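Small Care for a Two-Arm Laundry Cell
Tips from the workshop in Curndale
Last changed: Sunday, June 23, 2024

We keep a pair of robot arms on a bench, and they spend their days with hangers, clips and small garments. The cell has the name Lista. When I took over the care of it I received a thin folder, and half of the folder was about another machine. So I began to write down my own notes, and this page is what they became. I suppose that you already know how to stop your cell safely. If you do not, please learn this first and come back later.

Before you touch anything

Stop the cell and switch off the motor power. Wait until the arms have settled. On our model the arms sink a little when power goes away, so I hold the wrist with one hand while I press the switch with the other. Do the left arm and the right arm one after another if you are alone.

Take rings and long sleeves away. A sleeve goes into an elbow joint very easily.

Write in the log which arm you are working on. I once cleaned the same arm two times in a week and the other one not at all.

Cables on the arm

A cable on a moving arm gets old from bending, and it gets old fastest where it bends always at the same spot. The elbow is the first place to look. Move the arm by hand through the full reach and watch the cable the whole way, not only at the two ends. It should never become tight. It should also not make such a big loop that the gripper can pick it up together with a sock.

My rule for slack: with the arm stretched as far as the work requires, I want to be able to put two fingers under the cable at the elbow. Less than this, I open the nearest tie and give some more length. Do not pull the ties hard. A tie that leaves a mark in the cable jacket is too tight, and the cable will break inside at that mark, where you cannot see it.

We tried the spiral sleeve from Fliltero for the upper part. It protects well but it makes the cable stiff, and the wrist had to work against it. Now I use it only near the base, where nothing moves much. The offcuts I keep in a jar, they are good for bundling the small wires.

Near the base, follow each cable down to its connector with your fingers. Push each connector gently. If it moves, it was not fully in.

The basket and the rack

The rack must stand in the same place each morning, or the taught positions are worth nothing. We put the tray of the rack on the board first and the basket directly beside it, then we check both with a wooden stick cut to length. A printed drawing is good also, but paper slides. The stick does not wear out and it lives on a nail beside the switch.

Our rack position is 545 mm from the front rail, measured to the back edge of the tray. Yours will be another number. Write it on the stick itself, with a pencil that you press strongly.

Put the hangers on the bar before the arms are powered. And look on the board for scraps: threads, bits of paper, ends of cable ties. A scrap under one foot of the rack tilts the whole thing, and the top bar is then wrong by more than you would believe.

A soft brush is enough for the wood. I do not use water on it.
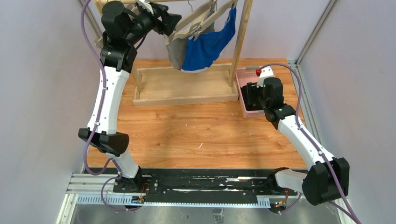
A reader wrote to us after the first version of this page that the basket should not stand so near the rack at all, as the lower arm will sooner or later push the rack when it goes in for the next garment. With a hand's width of free board between them, the reader had no more shifted racks.

I tried it for one week in May. It is a good tip if your arm goes into the basket low and from the side. Our program comes from above, and for us the longer way gave more dropped garments, so I moved the basket back. But do try it, it costs nothing. If you change the distance, cut a new stick the same day and throw the old one away.

The rail and the base mounts

Between the two bases there is a long rail, and it collects everything. Dust goes in the grooves, and lint too if you work with cloth. I vacuum with the narrow nozzle, then I go through the grooves with an old toothbrush. Marks on the black surface are not a problem. A raised edge is a problem if a base has to sit on it, so I feel with a fingernail and take the edge down with a fine file.

Check the base screws with a proper torque key and not with the feeling in your hand. I put a thin line of paint over the screw head and on to the metal beside it. If the line is broken, the screw has turned. This takes one look in the morning.

Keep loose wires off the front edge of the bench. People lean there. I tell everybody this and I have leaned there also.

Screws on the long links

The links have many small screws along their edges. They are small, and it is easy to destroy the heads. Use the exact key, push it fully in, and turn slowly. I do not tighten them all each time. I tighten the ones near the elbow and the wrist, and the others every second month.

If one is missing, look for it before you start the cell again. Ours was inside the basket, under the clothes.

Finger pads

The pads do the real work and they are cheap, so change them early. At the last change our counter for the right gripper showed 3,467 closings, and by then the plastic hangers had begun to turn slowly in the grip. The set before that lasted only 1,391, and I think this was my fault, for I had cleaned it with a solvent that made the surface hard. Now I clean with a cloth and a little dish soap, then a second cloth with plain water, and I let the pads dry before I close the fingers.

Signs that a pad is finished:

– it shines where it should be dull
– a corner lifts when you push it with a nail
– the hanger leans after it was gripped straight

Change both pads of one gripper together. A new pad against an old one pulls everything to one side.

When you press the new pad on, start in the middle and go to the tip. Close the gripper on a piece of clean cardboard and leave it for the time that the adhesive needs. I leave it over the night.

Gripping a clip hanger

Hangers with sliding clips are harder than the simple wooden ones. The clip is thick and round, and if the fingers take it by the jaws they may press it open. We take the plastic strip under the clip. The strip has notches, and soft pads hold well on notches. The fingertips should end up just below the clip.

Check this through the wrist camera, with the arm standing still. Clean the lens first. From this near, a clip is often a bit blurred, and that is no reason to turn the focus. What you want sharp is the rod and the hook, some way behind.

Slide the clips where you want them before the work begins and try each one with your thumb. A weak clip goes in the box for spare parts. The garment should hang freely, without touching the post if it can be avoided.

If two grippers go for the same hanger, let one hold and stand still while the other arrives. Two that move together will pull, and it is the hanger that loses.

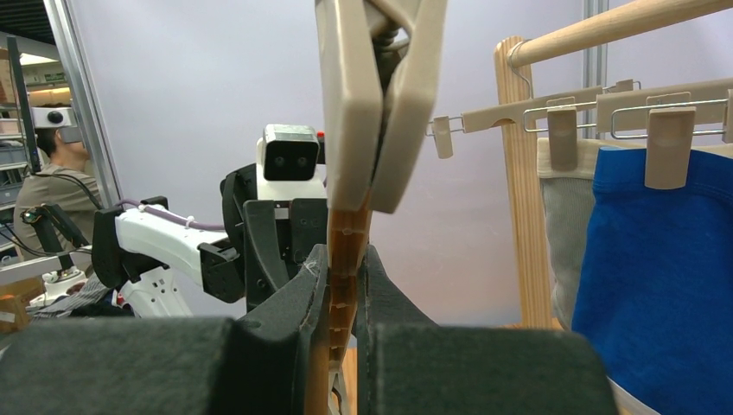
How often I do what

Every morning: the stick, the scraps, the paint lines, a look at the cables.

Every week: vacuum the rail, wash the pads, wipe the camera lens with a dry lens cloth.

Every month: connectors, torque on the base screws, full reach by hand with both arms.

Every 4 months: new ties on all cables, even if the old ones look good. I take photographs before I cut them, from two sides, and I check the new routing against the photographs.

Parts I keep in the drawer

Two sets of pads. One spare cable of the full length, already with its connectors on. Ties in two sizes. The exact key for the link screws, and a second one, for the first is always in somebody's pocket. Tam grease in the small tube, for the jaw slides only – one drop, spread with a cotton stick, and the rest wiped away so it does not come on the clothes.

If grease is already on a garment, take that garment out of the work. It will mark the pads, and the pads will mark all the others.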